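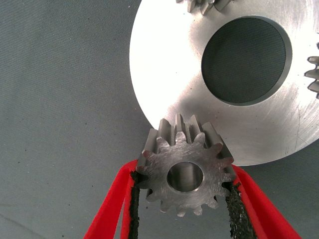
Ticket 200-77, opened by Gyu-bin Ma, Fostis parts bench, Flarville site. Subject: small spur gear from the Yeom gear set will not seat on its shaft. The customer reports that the gear slides partway onto the shaft and then stops, and that moderate hand pressure does not move it further. The part concerned is the small steel gear with straight-cut teeth and a plain round bore, to be fitted next to the large bright disc. Its front face is dull and slightly scuffed, with small darker patches and faint machining marks, and the edge of the bore is chamfered. Surface marks of this kind are not grounds for rejection under the receiving procedure. The complaint is therefore handled as a fit problem only.

Status: Assigned to Dong-geon Song, Mavent service desk.
Priority: 2

Entry 1 — D. Song, 15 October 2019
The customer was asked to confirm which shaft was being used. The set contains two shafts that look alike, and the longer one belongs to the idler position. The customer was also asked to wipe the shaft and the bore with a dry, lint-free cloth and try again. No oil is to be used at this stage.

Entry 2 — G. Ma
Shaft confirmed as the short one. Both surfaces were wiped. The gear now travels a little further but still stops before the shoulder. The gear was turned around and tried from the other side, with the same result.

Entry 3 — D. Song
Please run a fingertip along the shaft and report any raised spot. Please also try the white gear from the same set on the same shaft. The two are specified with the same bore.

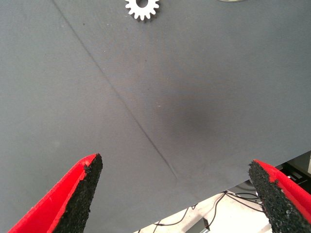
Entry 4 — G. Ma
The white gear stops at the same point. There is a raised spot on the shaft near the shoulder, too small to see without a lens but easily felt.

Entry 5 — D. Song
The fault lies with the shaft — the gears should be kept. A replacement shaft has been requested from Yeom stores, quantity 1. Do not file or sand the present shaft, and do not drive either gear on with a mallet. Please keep the bench cover brushed clean while parts are out of their bags, as dust and fine debris can lodge in the bore.

Entry 6 — G. Ma
Replacement received. Both gears seat fully by hand and turn freely. The old shaft has been tagged and placed in the returns bin.

Resolution: Shaft replaced. Gears accepted as supplied.
Follow-up: Shaft stock to be checked at the January count.
Ticket closed.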